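Against the Matching Set

My sister-in-law Hatice Sezer believes a kitchen should look as if one person bought it in one afternoon. She has a drawer organizer for her drawer organizers. When I moved in December, she sent me a link to a 58-piece starter set and told me it would simplify my life.

I have nothing against simplicity. I do have something against 58 pieces, nine of which were spatulas.

The matching set asks you to decide who you are before you've fried an egg in the new place. Are you a sage person? Are you an oatmeal person? Then something breaks, the color has been discontinued, and you are left with a family of seven bowls and one impostor that guests get if they arrive late. I have been that guest. The soup was fine.

What I own came in one thing at a time. A plate, because I needed a plate. A cutting board in a green so dark I took it for black until I got it near a window. A basket I bought at a shop called Karakaya, where the owner, Yavuz Taşdemir, refused to tell me what it was for. "You'll put things in it," he said, and I have.

My friend Zhuoran says this is only laziness with a philosophy attached. Maybe. But I can find everything I own in the dark, and I remember where most of it came from. Hatice can't say that about her spatulas. She couldn't tell me how many she had, either — I had to look.

There is also the matter of toy vegetables, which no starter set includes and which every house with a child in it ends up owning. They don't match anything. They live where the real ones might, and I've stopped moving them. 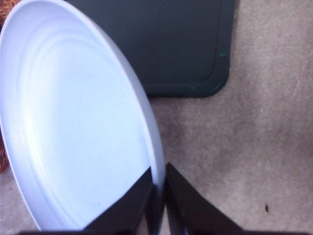
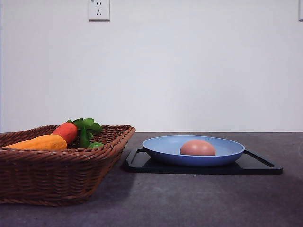
The plate with the dark green board, and the wicker basket with its toy vegetables.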